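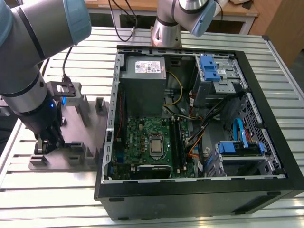
출소하던 날 아침 게메추 투파(Gemechu Tufa)를 기다리는 사람은 없었다. 교도소 정문에서 버스 정류장까지 걸어가는 동안 그는 두 번 뒤를 돌아봤다고 한다. 손에 든 것은 옷 한 벌과 서류가 든 비닐봉지였다. 2월이었고, 체포될 때 입었던 얇은 점퍼를 그대로 걸치고 있었다.

"버스를 타려면 카드를 찍어야 했어요. 저는 동전을 들고 서 있었고요. 기사가 그냥 타라고 하더군요. 맨 뒷자리에 앉아서 어디서 내려야 하는지 계속 생각했습니다."

투파가 처음 패거리와 어울린 것은 열여섯이 되기 전이었다. 어머니는 밤에 일했고 형은 집을 나간 뒤였다. 학교가 끝나면 주차장 뒤편에 모이는 형들이 있었다. 먹을 것을 사 주고 담배를 나눠 주고 이름을 불러 주었다. 심부름은 그다음이었다. 처음에는 봉투를 옮겼고 나중에는 돈을 받으러 다녔다. 스물두 살에 강도 상해로 형을 받았다.

그는 그 시절을 길게 이야기하지 않는다. 피해자가 있는 일이라 재미있는 이야기처럼 들리는 것이 싫다고 했다. 기자가 사건 당일을 묻자 그는 판결문에 적힌 대로라고만 답했다.

버스에서 내린 그가 찾아간 곳은 클렐토라(Cleltora)였다. 출소자들이 길게는 열여섯 달까지 머물 수 있는 공동주택이다. 교도소 게시판에 붙은 쪽지에서 주소를 베껴 두었다고 한다. 방은 모두 11개이고 부엌은 하나다. 입주자는 첫 주에 은행 계좌를 만들고, 건강검진을 받고, 저녁 식사 당번표에 이름을 올린다. 술은 금지이고 밤 11시 이후에는 현관이 잠긴다.

이 집을 운영하는 우테 그루베(Ute Grube)는 보호관찰 업무를 하다가 그만두고 이 일을 시작했다. 사무실 책상에서 면담할 때 사람들이 무슨 말을 해야 하는지 너무 잘 알고 있었다고 그는 말한다. 일자리를 찾고 있습니다, 옛 친구는 만나지 않습니다, 술은 끊었습니다. 서류에는 다 그렇게 적혔고 몇 달 뒤 같은 이름이 다시 올라왔다.

"출소하고 나서 제일 힘든 시간이 언제냐고 물으면 다들 일요일 오후라고 해요. 관공서도 닫고 면접도 없고, 전화할 데라고는 예전 번호밖에 없으니까요. 그래서 우리는 일요일 점심을 같이 먹습니다. 프로그램이라고 부를 것도 없어요."

투파도 예전 번호로 전화를 건 적이 있다. 입주한 지 한 달쯤 지나서였다. 창고 일자리에 지원했다가 범죄경력 조회에서 떨어진 날이었다. 상대는 반갑게 받았고 데리러 오겠다고 했다. 그는 약속한 모퉁이까지 나갔다가 차가 오기 전에 돌아왔다. 왜 돌아왔느냐는 질문에는 한참 생각하더니 그날 자신이 저녁 당번이었다고 했다. 감자를 물에 담가 두고 나왔다는 것이다.

그 무렵 그와 방을 같이 쓴 사람이 이케다 쇼타(Shota Ikeda)다. 투파보다 열 살이 많고 마약 사건으로 두 번 복역했다. 두 사람은 처음 몇 주 동안 거의 말을 하지 않았다. 이케다는 새벽에 일어나 방을 서성였고 투파는 그 소리에 깨는 것이 싫었다. 결국 부엌에서 크게 다퉜다. 그루베는 두 사람에게 방을 바꿔 주겠다고 했지만 둘 다 짐을 싸기 귀찮다며 거절했다.

이케다는 지금 빵 공장에서 야간조로 일한다. 투파에 대해서는 이렇게 말했다. "말이 없어서 화난 줄 알았는데 원래 그렇더라고요. 제가 다시 약을 했을 때 그루베 씨한테 말하러 같이 가 준 사람이에요. 문 앞에서 제가 못 들어가니까 옆에 앉아 있었어요. 두 시간은 앉아 있었을 겁니다."

이케다는 그 일로 석 달 동안 치료 시설에 들어갔다가 돌아왔다. 클렐토라의 규칙대로라면 퇴소였지만 스스로 알린 경우에는 자리를 비워 둔다. 이 조항을 두고 지역 주민들의 반대가 있었다. 설명회에서는 왜 우리 동네냐는 질문이 먼저 나왔고, 어린이집까지의 거리를 재어 온 사람도 있었다. 319미터였다. 그루베는 그 숫자를 아직 외우고 있다.

맞은편 건물에 사는 넬레 파이퍼(Nele Pfeiffer)도 당시 반대 서명에 이름을 올렸다. 지금도 찬성으로 돌아섰다고 말하지는 않는다. 다만 겨울에 허리를 다쳤을 때 입주자들이 장을 봐 주었고, 그 뒤로는 인사를 하고 지낸다고 했다. 파이퍼는 "누가 들어오는지 미리 알려 주면 좋겠는데 그건 안 된다고 하니 여전히 불만"이라고 덧붙였다. 그루베는 입주자의 전과를 이웃에게 공개할 생각이 없다고 못 박았다.

투파는 열네 달을 채우고 집을 나왔다. 그를 고용한 사람은 이삿짐 업체를 하는 그리무르 토르게이르손(Grímur Þorgeirsson)이다. 면접에서 투파가 먼저 전과를 꺼냈고, 토르게이르손은 운전면허가 있느냐고 물었다. 없다고 하자 따고 오라고 했다. 필기에서 한 번, 실기에서 한 번 떨어졌다. 세 번째에 붙어 면허증을 들고 갔더니 다음 날부터 나오라고 했다.

토르게이르손은 전과자를 고용한다고 칭찬받는 일이 불편하다고 했다. 일손이 모자랐고 투파가 제시간에 왔다는 것이다. 고객에게 따로 알리지 않는 점이 마음에 걸리지 않느냐고 묻자, 처음 반년은 자신이 늘 같은 조로 나갔다고 답했다. 그전에 뽑았던 다른 출소자는 2주 만에 연락이 끊겼다. 그래도 그 뒤로 한 사람을 더 뽑았다.

투파는 형과 아직 연락이 닿지 않는다. 어머니와는 한 달에 한 번 점심을 먹는다. 어머니는 교도소 이야기를 묻지 않고 그도 꺼내지 않는다. 피해자에게는 중재 기관을 통해 편지를 보냈으나 답장을 받지 못했다. 기관에서는 수령 여부도 알려 주지 않는다고 했다. 그는 답장을 기다리지는 않는다면서도 그 편지의 초안을 버리지 않고 서랍에 두고 있다.

일요일이면 그는 클렐토라의 점심 자리에 간다. 많을 때는 20명 넘게 모여 의자가 모자란다. 새로 들어온 사람 옆에 앉지만 먼저 말을 걸지는 않는다. 자기도 처음 왔을 때 누가 자꾸 물어보는 것이 제일 싫었다고 한다. 대신 버스 카드를 어디서 사는지는 알려 준다.

기자가 찾아간 일요일에는 스무 살 남짓한 청년이 구석에서 점퍼를 벗지 않은 채 밥을 먹고 있었다. 투파는 국을 한 그릇 더 떠서 그 앞에 놓고 설거지를 하러 갔다. 이튿날은 새벽 여섯 시에 4층짜리 집의 이사가 잡혀 있다고 했다. 승강기가 없는 집이었다.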